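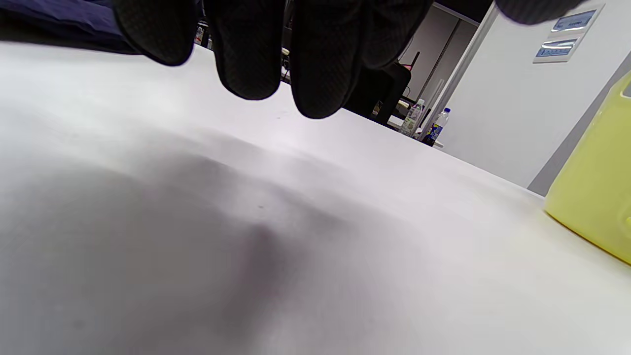
Page last changed: September, 14:20

Merix cell at Dekbridge back on full shifts after gripper rebuild

The Merix picking cell at Nuttall's Dekbridge works has returned to full shifts following a rebuild of its gripper and a change to the way its camera is calibrated. The cell had been running at reduced speed since an increase in dropped parts was logged during the summer.

It picks moulded pipe clips from a shallow tray and places them in a carton feeder. The arm itself was not changed. Work was limited to the gripper, the cable run along the forearm, the camera bracket and the settings that relate the camera to the tool.

Siebe De Graaf, who looks after the cell for Nuttall, said the fault had first been put down to low air pressure. Pressure at the regulator was within limits, and a replacement valve made no difference. The drop log was then sorted by position in the tray, and most of the failed picks were found along the side furthest from the arm's base.

"If the air had been at fault, the drops would have been spread over the whole tray," he said. "They were on one side, so we looked at the bracket and the finger slides."

Both were out. The bracket had turned slightly on its two screws, and one finger slide had worn enough to let the finger tip lean under load. The offset was small near the centre of the tray and grew towards the far side, where the fingers closed on the edge of the clip.

The gripper was taken off at the tool flange and stripped on the bench. Black knitted gloves are worn for bench work on the cell, and a smooth white top is used so that small screws and shims can be found again. The old grease was cleaned from the slides, both slides were replaced as a pair, and the finger pads were renewed. Pads and slides were supplied by Stulitetti, which also made the present set of fingers.

The new slides were fitted dry first and checked for free movement by hand. They were then greased, closed on a gauge block and shimmed until the pads met squarely. The older fitting sheet called for one shim on each side. That instruction has been removed, and the shim is now chosen from the gauge reading.

The camera bracket has been refitted with a dowel pin, so that it cannot turn if a screw loosens. The screws have been marked with paint across the head and bracket. A broken paint line is to be reported before the cell is started, even if the screw feels tight.

Calibration has been altered as well. The previous routine used a target plate held at a single height, which left an error that changed with the depth of the tray. The plate is now read flat on the work surface and again on a 30 mm spacer. The cell guard stays shut during both readings and the arm moves at 300 mm per second.

Nuttall ran a test batch of 1571 clips before handing the cell back to the shift. No clip was dropped between tray and feeder. Two were refused by the feeder because of flash left on the moulding, and these have been passed to the moulding section. The earlier batch used for comparison was smaller, at 895 clips, and had been run with the arm slowed down.

The cable run gave more trouble than expected. After the rebuild, the gripper signal dropped out whenever the last joint turned fully clockwise. The cable had been tied too close to the joint when it was put back and was pulling on its plug. It was released, given a longer loop and clipped further up the forearm. A full turn of the last joint in both directions has been added to the restart check.

Maintenance entries for the cell now include the gauge reading, the shim fitted and the pad condition. Slides are to be checked for play at each pad change. De Graaf said the pads had been changed on time throughout, but the slides had no interval of their own in the old schedule.

"The sheet said to inspect the gripper, and it was inspected," he said. "It did not say what to measure."

The second Merix cell at Dekbridge has the same bracket and will be fitted with a dowel pin at its next planned stop. Its slides have been measured and are within limits, so they will stay in place for now. Until the pin is fitted, the paint marks on that bracket will be checked at the start of every shift.

Copies of the revised fitting sheet are kept at both cells. Sheets with the fixed shim instruction should be handed in to the maintenance office.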